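Plirnstead library gets 804 records, and a listening room to go with them
16 July 2025

The Plirnstead Public Library will open a vinyl listening room this fall, built on a collection left by the late band teacher Ackah, who taught in town for decades.

The gift comes to 804 records. Mostly jazz and highlife, a good run of gospel, some school band pressings that were never sold in stores. Boxes came in March and have been sitting in the old periodicals room ever since.

"We opened the first box and lunch was over before we looked up," said Ama Odoi, who runs the library's music desk. "There are liner notes in there with his pencil marks all over them. Who played the solo, which kid should learn it."

Cleaning and cataloging is going slower than planned. Sleeves are the problem — 77 need replacing and the library wants archival ones. Each disc gets washed, played through once and logged. Two turntables are on hand, both restored by local repair shop Stemer at no charge. A third may follow.

Patrons will be able to book a seat for up to 2 hours with a library card. No checkouts at first. Headphones provided, or bring you own.

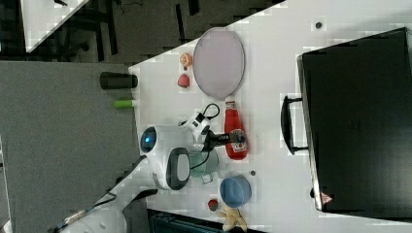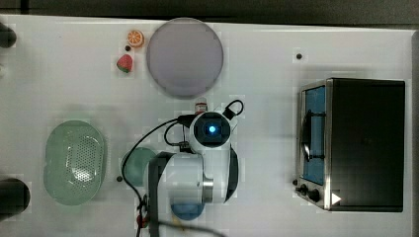 Pacita Manalastas, a former student who played trombone under Ackah for four years, is recording short introductions to 17 of the albums. Those will be up on the library website before the room opens, free to stream. She said he used to start every rehearsal with one side of a record, no talking allowed.

"You learned to listen before you got to play," Manalastas said. "I still do it with my own students. They hate it for a week."

Shelving is being paid for by a grant from Flundico, the furniture maker on the east side of town. The amount was not dislcosed.

An opening date has not been set. Anyone with photos or programs from the school concerts can drop them at the music desk during regular hours, originals will be scanned and returned.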